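Why does our league table show fewer points than the wins add up to?
Fallton Sports Help > Team sports > Rules and records 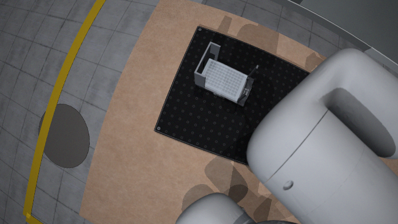
How many points is a win worth in the Rundatus summer baseball league?
Two points for a win, one for a tie and none for a loss. A forfeited game counts as a win for the side that turned up, with the score entered as 9–0.

Posted by Nandi Potgieter, Aug 30, 2022

I keep the records for Gokano, second division. We have played 27 games and won 22 of them, with no ties, so I make it 44 points. The published table has us on 42. The wins column is correct and so is the losses column. The games behind figure for the team in second place also looks wrong by the same margin. I have checked every box score against my own book and they agree. Is there a deduction that does not appear in the columns, and if so, where is it listed? The top two go through to the playoff, so it matters who gets home field.

Čestmír Machala

Deductions are held separately from results. The table has a notes line under it which only shows on the full page, so if you are reading the short version on the division front page you will miss it. Open the full table and scroll past the last team.

The usual cause of a two-point deduction is an ineligible player. Under the league rules a player must be on the registered list before the first pitch. If a late addition plays and the form arrives afterwards, the result stands but the points for that game are removed. That matches what you describe: the win is still in the column, the points are not.

Other things to check:
— whether any game was shortened by rain before five innings. Those are replayed in full and should not be in the table at all.
— whether a result was entered twice and then corrected. The points are recalculated overnight, the columns straight away.

Your club can appeal within 14 days of the notice. The notice goes to the club secretary, not to the scorer, so ask there first. An appeal has to quote the game number from the top right of the score sheet.

Regarding games behind: it is worked out from wins and losses only. Take the difference in wins, add the difference in losses and halve the result. A points deduction has no effect on it. If the figure is wrong as well, that is a second fault and should be reported on its own.

Orest Antoniuk

Same thing happened to Sastry a couple of seasons back. Ended up being a pitcher who had moved clubs and was still on the old list. They got the points back but not until December, long after the playoff. Ring them, don't email.

Janka Štefanec

One correction to the first reply. The appeal period is counted from the date on the notice and includes weekends. Also, home field in the playoff is decided by winning percentage, with points used only to fix who qualifies. On 22 wins from 27 your percentage is .815 whether or not the deduction stands. Compare that with the other qualifier before spending time on an appeal. If the two sides are level, the games between them decide it, then the runs conceded in those games.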